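長い天板はなぜ下がるのか 作業台のたわみ、継ぎ目、水平を設計から見直す

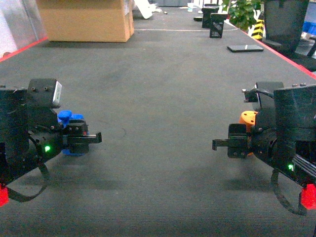 最終更新:9月

作業台の天板に関する苦情で最も多いのは、傷でも汚れでもなく「真ん中が下がった」である。納品時の検査では平らだった面が、一年後には定規の下に隙間をつくる。球を置けば転がり、液体をこぼせば決まった場所に集まる。使用者は板の品質を疑い、製造者は載せた物の重さを疑う。多くの場合、原因は両者の間、すなわち脚の位置と板厚の組み合わせにある。

本稿では、長尺の天板を計画する際に検討すべき事項を、支点間距離、長期変形、継ぎ目、床との取り合い、表面の順に整理する。取材したのは天板と脚部を製造するVadel、同社の連結式作業台Skaloraを導入した共同工房Morsy、そして両者の間で構造の検討を担当したブリード・フラナガン(Bríd Flanagan)である。

支点間距離という変数

天板は構造的には幅の広い梁とみなせる。両端で支えられた梁の中央に一つの重量物を置いた場合、たわみは支点間距離の三乗に比例する。荷重が全長に均等に分布する場合、単位長さあたりの荷重が同じなら四乗に比例する。距離を二倍にすれば、前者で八倍のたわみが生じる計算になる。

一方、板厚の効果も三乗で効く。曲げに抵抗する断面二次モーメントは、矩形断面では幅に比例し、厚さの三乗に比例する。したがって支点間距離を伸ばしたければ板を厚くすればよいが、厚くした分だけ自重も増す。自重によるたわみに限れば、厚さの増加は二乗分の効果しかもたない。重い板は運搬と据え付けの手間も増やす。

Skaloraの標準仕様は板厚32ミリ、支点間距離1000ミリである。この組み合わせは、脚を減らしたいという営業側の要望と、たわみの許容値から逆算した設計側の数字を突き合わせて決まった。フラナガンによれば、検討は板厚を固定したところから始めたという。

「板厚は材料の在庫と切削工具で決まる。自由に動かせるのは脚の位置だけです。だから最初に距離の上限を出して、それを超える注文には脚を足すか、下に補強を入れるかを選んでもらう」

許容値の設定には二つの考え方がある。一つは支点間距離に対する比率で定める方法で、建築の床や棚板の設計で広く用いられる。もう一つは作業内容から絶対値で定める方法である。書類仕事であれば比率による管理で支障はない。測定器や定盤を載せる台では、比率を満たしていても絶対値が過大となることがある。長い台ほど比率による許容値が緩くなるため、この差は長尺の場合に顕在化する。

連続する板と、切れた板

三本以上の脚で一枚の板を支えると、板は連続梁として働く。中間の支点の上では板が反対側に曲げられ、その反力が隣り合う区間のたわみを抑える。同じ板、同じ支点間距離でも、両端で切れた板を並べた場合に比べてたわみは小さくなる。

ただし効果は区間ごとに異なる。支点を等間隔に並べた連続梁で全長に均等な荷重をかけると、最も下がるのは両端の区間である。端の区間には外側から曲げを抑えるものがない。長い台の中央ばかりを気にする使用者は多いが、実測すると端から一つ目の区間で最大値が出る例が少なくない。

対策は単純で、端の脚を板の先端から内側へ寄せ、短い張り出しを設ける。張り出し部の自重が端の支点まわりに逆向きの曲げを与え、端の区間のたわみを減らす。張り出しを長くしすぎると、今度は先端が下がり、人が腰をかけたときに台が浮く危険が生じる。Vadelでは張り出しの長さを支点間距離に対する比で管理し、図面にはその比を書かず、結果の寸法だけを載せている。現場で比を計算し直すと丸め方に差が出るためだという。

連続の効果が得られるのは板が一枚でつながっている場合に限られる。継ぎ目を区間の中央に置き、表面だけをそろえた構成では、曲げは継ぎ目で途切れる。構造としては折れ目を入れたに等しい。継ぎ目は支点の直上か、曲げが小さくなる位置に置くのが原則である。後者は計算上の位置が荷重の配置によって動くため、実務では支点の直上が選ばれることが多い。

時間とともに増える変形

木質系の板材を用いる場合、載せた直後のたわみだけで判断すると誤る。荷重を保ったまま時間が経過すると変形が増えるクリープ現象があり、長期の変形は初期の変形を上回る。増加の程度は材料の種類、含水率、荷重の水準によって異なる。繊維方向のそろった集成材や合板に比べ、粒や細かな繊維を固めた板では増加が大きい傾向がある。

湿度の変動はクリープを促進する。一定の高湿度よりも、乾燥と吸湿を繰り返す環境のほうが変形が進みやすいことは、木材の力学では古くから知られている。空調を夜間に止める工房や、冬季に暖房を断続的に使う作業室は、この条件に当てはまる。

Morsyが導入前に使っていた台は、まさにこの経過をたどった。工房はVullaの旧市場棟の一階にあり、夜間は暖房を落とす。以前の台は支点間距離が長く、中央部に重い道具箱を常時置いていた。導入時には検査に合格しており、問題が認識されたのは、型紙を広げて直線を引く利用者が線の端が合わないと申し出てからであった。

道具箱を別の棚に移しても板は元に戻らなかった。クリープによる変形の一部は荷重を除けば徐々に回復するが、残る部分がある。裏返して使うという案も出たが、裏面には表面と異なる仕上げ材が張られており、作業面としては使えなかった。

常時載せる荷重と一時的に載せる荷重は、設計でも運用でも分けて扱う必要がある。Skaloraの取扱書では、一区間の中央に常時置いてよい物の質量を最大40キログラムとしている。この値は破壊に対する限界から出したものではない。長期変形を許容値に収めるための上限であり、短時間であればこれを超える荷重をかけても板は壊れない。Vadelの担当者は、取扱書の数字が強度の表示と受け取られやすいことを認めており、次の版では常時と一時の欄を分ける予定だと話した。

反りとたわみの区別

中央が下がる現象のすべてが荷重によるとは限らない。板の表裏で含水率や伸縮に差が生じると、荷重がなくても板は湾曲する。これが反りである。表面にのみ化粧材を張り、裏面を素地のままにした板では、裏面だけが湿気を出し入れするため反りが生じやすい。裏面にも同等の材料を張って釣り合いをとるのが基本で、この裏張りは外観に寄与しないことから、費用を削る際に最初に省かれやすい。

反りとたわみを見分けるには、板を脚から外し、長辺を下にして立てる。この姿勢では自重による面外の曲げがほとんど生じない。定規を当てて隙間が残れば反り、あるいはクリープで残留した変形である。隙間が消えれば、弾性的なたわみであったことになる。残留変形と反りの区別はさらに難しいが、変形が支点の位置に対応して波打っていれば前者、全長にわたって一様な弧を描いていれば後者を疑う。

据え付け前の保管も反りに関係する。壁に斜めに立てかけた板は、数日で湾曲することがある。床に直接積めば最下段の裏面が床の湿気を受ける。同じ高さの桟を等間隔に入れ、水平に積み、最上段にも覆いを載せるのが望ましい。Morsyの据え付けでは、搬入した板を現場の空気になじませる期間を取ったうえで脚に固定した。この養生を工程表に明記しない限り、現場では待ち時間とみなされて省かれるとフラナガンは指摘する。

補強材の選択

脚を増やせない場合には、板の下に補強材を入れる。用いられるのは鋼の角形鋼管、溝形鋼、山形鋼、木の桟などである。鋼は木質材料に比べて弾性係数が大きく、背の低い断面でも効果が高い。座って使う台では膝の入る空間が必要であり、補強材の高さには上限がある。

補強材と板の接合方法によって、得られる剛性は変わる。両者が滑らずに一体となって曲がれば合成断面として働き、単に重ねた場合より大幅に剛い。接着すれば一体性は高いが、木質板と鋼では湿度と温度に対する伸縮が異なるため、長い部材を全長で拘束すると板に反りや割れが生じることがある。ねじで留める場合は、鋼側の穴を長穴とし、板の伸縮を逃がす。このとき合成効果はほとんど期待できず、板と鋼の剛性を単純に足した値で計算するのが安全側となる。

Vadelは後者を採用した。補強材は板の長手方向に二本通し、板とは長穴のねじで留めている。合成効果を捨てた分だけ鋼の断面は大きくなるが、板だけを交換できる利点がある。作業台の天板は消耗品に近く、切り傷や薬品の染みで更新される頻度は脚部よりはるかに高い。接着した構造では、板の更新が補強材の廃棄を意味する。

ねじの保持力にも注意を要する。粒を固めた板では、ねじを抜き差しするたびに穴が緩む。脚の移動や分解が見込まれる場合は、あらかじめ金属製の埋め込みナットを入れておく。埋め込みナットの周囲に十分な板厚が残るかどうかは、板厚を選ぶ段階で確認しておくべき事項である。

継ぎ目の段差

一枚で搬入できる板の長さは、材料の規格よりも建物の都合で決まることが多い。階段の踊り場、昇降機のかごの奥行き、扉の前の通路幅が制約となる。Morsyの場合は一階であったため昇降機の制約はなかったが、入口から作業室までの間に直角に曲がる廊下があり、そこを通過できる長さが上限となった。

継ぎ目で問題となるのは段差と隙間である。段差は板厚のばらつきと、支持面の高さの差の二つから生じる。板厚のばらつきは同じ製造ロットの板をそろえることで小さくできる。後から一枚だけを追加注文すると、公称値が同じでも実際の厚さが合わないことがある。

接合金具は、二枚の板の裏面に掘り込みを設け、ボルトで引き寄せる形式が一般的である。この形式は隙間を閉じる力は強いものの、上下方向の位置を合わせる力は弱い。上下の位置は、木口に入れた平たい木片、あるいは通しの雇い実で決める。雇い実の溝は表面を基準に加工する。裏面を基準にすると板厚の差がそのまま表面の段差に現れる。

締め付けの順序も結果に影響する。手前と奥の金具を軽く締め、表面に指を当てて段差を確かめ、高いほうを当て木越しに軽く叩いてから本締めする。片方だけを先に本締めすると、反対側に扇形の隙間が開く。継ぎ目に充填材を用いる場合は、硬化後も弾性を保つ種類を選ぶ。硬い充填材は板の伸縮によって縁から剥がれ、そこから水が入る。木口に入った水は板を膨らませ、膨らみは乾いても元の寸法には戻りにくい。

Morsyの継ぎ目は支点の直上に置かれている。脚の上端の受け材は幅の広いものに変更され、左右の板がそれぞれ十分な掛かり代をもつ。標準の受け材では掛かり代が不足したためで、設計の中で唯一の特注部品となった。

高さと床

天板上面までの高さは852ミリである。半端に見えるこの値は、立って行う裁断作業を基準とした寸法に、調整脚の中立位置を加えた結果である。調整脚は伸ばす方向にも縮める方向にも余裕がなければならない。最も縮めた状態で所定の高さになる設計では、床の高い場所で高さを合わせることができない。

床は水平とは限らない。打ち放しの床にも仕上げ張りの床にも、緩やかな起伏と水勾配がある。排水口のある部屋では意図的に傾けられている。古い建物では、増築の継ぎ目に沿って傾きの方向が変わることもある。長い台を据えるときは、台を運び込む前に脚の位置ごとの床の高さを測り、最も高い点を基準とする。低い点を基準にすると、高い点の脚が縮みきらないおそれがある。

水平の調整を気泡管だけで行うと、長尺では誤差が累積する。気泡管は置いた範囲の傾きを示すにとどまり、離れた二点の高さの差を直接には示さない。隣の脚、その隣の脚と順に合わせていくと、一回ごとの読み取り誤差が積み重なり、全体が緩い弧を描く。回転式または線照射式のレーザーで全長に共通の基準面を設定し、各点の差を物差しで読む方法が確実である。器材がなければ、両端に同じ高さの駒を置いて糸を張る。糸にも自重による垂れがあるため、細く軽いものを強く張る。

調整は両端から始める。端の二点を基準高さに合わせ、次いで中間の支点を合わせる。中間を先に合わせると、端の調整で板が曲がり、中間が浮くことがある。最後に各脚に荷重がかかっているかを確認する。見た目には床に接していても、薄い紙が抵抗なく抜ける脚は支点として働いていない。その場合の実際の支点間距離は図面の二倍となり、たわみは先に述べた比例関係に従って増える。中央が下がったという苦情のうち、かなりの部分はこの浮いた脚で説明がつく、とVadelの据え付け担当者は言う。

横揺れ

鉛直方向のたわみと別に、水平方向の揺れがある。立ち作業用の台は脚が長く、脚と天板の接合部が緩いと、上面を押しただけで全体が揺れる。筆記やはんだ付けのような細かい作業では、たわみよりも揺れのほうが早く苦情になる。

水平方向の剛性を確保する手段は、筋かい、面材、剛接合の三つである。筋かいは材料の量に対する効果が最も高い。ただし足元の空間を横切るため、座って使う面や両側から近づく台には入れにくい。背面に面材を張る方法も同様で、片側からの使用に限られる。剛接合は空間を妨げないが、接合部に大きな曲げが集中し、金具の遊びがそのまま揺れとなる。

長い台では、長手方向は多数の脚が並ぶため相対的に揺れにくく、短手方向が弱点となる。脚を前後一組の門形とし、下部に横材を渡したH形とするのが通例である。横材の位置は低いほど足を入れやすく、掃除はしにくくなる。Morsyではモップの頭が通る高さを横材の下端とした。

調整脚を大きく伸ばした場合も揺れは増す。ねじ部は脚の本体より細く、曲がりやすい。床の不陸が大きい部屋では、調整脚を伸ばして吸収するより、低い場所の脚の下に硬い板を敷くほうが剛性は高い。敷板は床に固定するか、脚の接地面に合わせた座ぐりを設ける。滑る敷板は、ないほうがよい。

表面の明るさと光沢

天板の色は意匠の問題として扱われがちであるが、視作業の条件として検討する余地がある。白に近い面は照明の光をよく返し、上に置いた紙との差が小さい。黒に近い面は紙との輝度差が大きく、視線を動かすたびに目の順応を強いる。中間の明るさの灰色が作業台に多いのは、置かれる物の明暗がどちらに振れても差が極端にならないためである。

光沢は明るさとは別の量である。明るさが同じでも、光沢の高い面には照明器具の像が映り込む。長い台の場合、天井の線状照明を台の長手と平行に配置すると、台の前に立つどの位置からも映り込みが避けられないことがある。艶消しの仕上げは像をぼかすが、微細な凹凸に汚れが入りやすい。Vadelが受ける表面の相談は、映り込みと汚れのどちらを優先して避けるかという選択に帰着することが多い。

艶消し面は摩耗すると光沢が上がる。腕が擦れる手前側だけが光り、奥が元のままという状態になると、面全体が古びて見える。研磨剤入りの洗剤はこの変化を早め、しかも部分的に進める。日常の清掃は水で固く絞った布と中性洗剤にとどめ、溶剤は目立たない場所で試してから使う。

発注前に決めておく値

以上を踏まえると、長尺の天板を発注する際に使用者側が用意すべき情報は、全長と奥行きだけでは足りない。常時置く物の質量と位置、一時的に載せる最大の物、作業が要求する平面の精度、室内の湿度の変動、搬入経路の最小寸法、床の高低差。このうち常時荷重の位置は、発注の段階では決まっていないことが多い。

Morsyの計画では、利用者に現状の道具の置き場所を図に書き込んでもらい、重い物が支点の近くに来るように脚の位置を割り付けた。計算上は不利な位置に置かれる物がわずかに残ったため、台の上に荷重位置の表示を付ける案が出たが、採用されなかった。代わりに重い道具の置き場を台の下の棚に移し、棚の荷重は横材を介して脚へ直接流している。

引き渡し時の測定は、長手方向に直定規を当てて隙間ゲージで読む方法で行われた。測定点は各区間の中央と継ぎ目の両側である。結果は測定時の室温と湿度とともに記録され、図面の裏に綴じられている。フラナガンは、同じ点を同じ季節に測り直すことを求めた。季節が異なれば反りの成分が変わり、クリープの進行と区別できなくなるからである。

次の測定では、調整脚の増し締めと接合金具の点検も合わせて行う。対象は全区間とし、継ぎ目の充填材に剥がれがあれば、測定を終えてから打ち替える。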